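How to empty the battery drawer

Every house has one drawer where batteries go to be forgotten. Mine held takeaway menus, a key to nothing and enough old cells to sink a canoe. You will need a worktop, a roll of masking tape, two jam jars and 52 minutes you had hoped to spend otherwise.

Tip everything out. Bin the menus. Bring the batteries together and resist the urge to test them in the good torch.

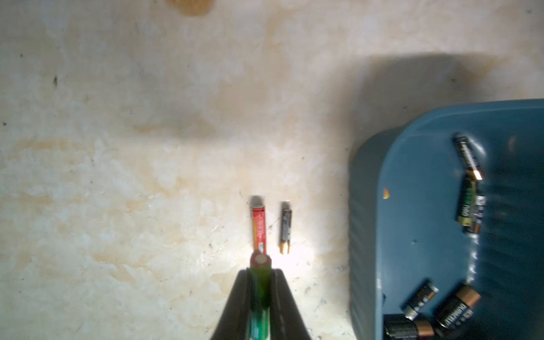 One green, one red.

Now sort by size. AA and AAA look alike after a long day, so stand a doubtful one next to one you are sure of. Buttons and coin cells get tape over both faces and go straight up to a high shelf, well away from children.

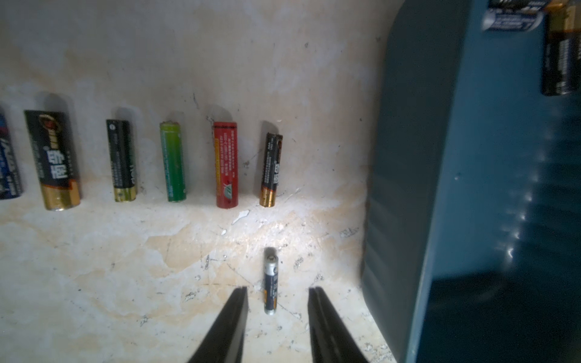

Yolanda Herrero wrote in to say that she tapes the ends of her 9-volts as well, and that I should have said so in November. She is right. Tape the 9-volts.

Next, the jars. Label one KEEP and the other GO. Anything crusty or leaking is a GO; wear gloves and don't sniff it. Rechargeables need their own bag, with the ends taped, and should never meet the kitchen bin. The tip at Punstead takes the lot, if you can find the right hatch before it shuts at 5.
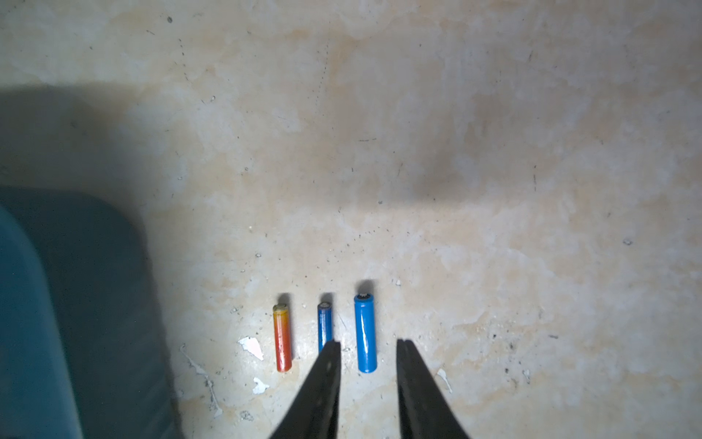
Words: Gert Jacobs

Put the KEEP jar back in the drawer. Leave the GO jar by the front door, where you will step over it until spring.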